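ROBOT LEARNING STUDIO
Handout 6: Teleoperation and your first recordings

Read this before lab. You'll get much more out of your time at the cell if the words "leader" and "follower" already mean something to you.

Where we are

Last week you moved one joint at a time from the keyboard, and most of you found out how miserable it is to line up a gripper that way. This week you get to drive with your hands! You hold the controller on a leader arm, you move it, and the follower copies your joint angles. It feels strange for the first few minutes and then, quite suddenly, it feels like reaching.

Some terms

Leader: the arm you hold. It has encoders in the joints and very little else.

Follower: the arm that does the work. It has motors, and it will push as hard as its limits allow, so the limits matter.

Episode: one attempt at a task, from the home pose back to the home pose. Our episodes are capped at 45 seconds.

Wrist view: the picture from the camera near the gripper. It moves when the arm moves. The head view stays put.

Why the wrist view deserves your attention

When you drive, you look at the table with your own eyes. The policy you train later won't have your eyes. It gets the camera streams and the joint angles, and if the part never shows up in those streams, there is nothing to learn from. So get in the habit of checking the wrist stream before you close the gripper. Is the part in the gap between the fingers? Is one finger covering it? A small part close to a finger can disappear behind it with a tiny turn of the wrist.

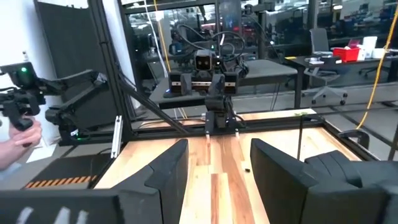

Notes by Arif Rondonuwu
Fri 5 August

Look at the two fingers in the wrist view, how large they are compared with everything on the table. They take up both lower corners, and your useful window is the gap between them. A small dark object sits on the wood near the right finger, and it would be easy to miss if you were watching the other robot or the hand on the controller. Train yourself to find the part first.

Notice also how much of the room gets in. There's a chair and a desk back there, a laptop with a pink screen, cables hanging down. A policy can latch onto any of that. If every one of your good episodes was recorded with the chair in one spot, move the chair and see what happens. (Please do try this one, it's my favorite experiment of the whole course.)

Lab task

Work in your project teams: Kevodden, Pudano, Lyimo and Mevano. The task is the same for all four teams - pick up one small part and set it down inside the taped square.

1. Check the home pose on both sides. Leader and follower have to match before you enable, or the follower will jump to catch up.
2. Do a slow sweep with no part on the table. Watch the wrist stream while a teammate drives.
3. Record 30 episodes per team. Swap drivers often. Different hands make different paths, and we want that variety.
4. Change where the part starts every time. A few inches is plenty.
5. Keep the failed grasps in a separate folder. Don't delete them, we will need them in October.

Driving tips

Move your elbow before your wrist. Come down on the part from above and stop for a moment before you close. That little stop shows up clearly in the data and makes the episodes easier to line up later. If you get lost, lift straight up and start the approach over. A clean second try inside the same episode is fine.

If anything sounds wrong, let go of the trigger and hit the stop button. You will never lose points for stopping.

What to turn in

One page per team. Plot the gripper opening over time for one good episode and one bad one, on the same axes, and mark the frame where the part first leaves the wrist view. Last year's combined set came to 3322 episodes, and the plots people made from it were wonderful, so I'm looking forward to yours.

Reading for next time: the chapter on behavior cloning, up to the section on compounding error. Bring questions about the loss function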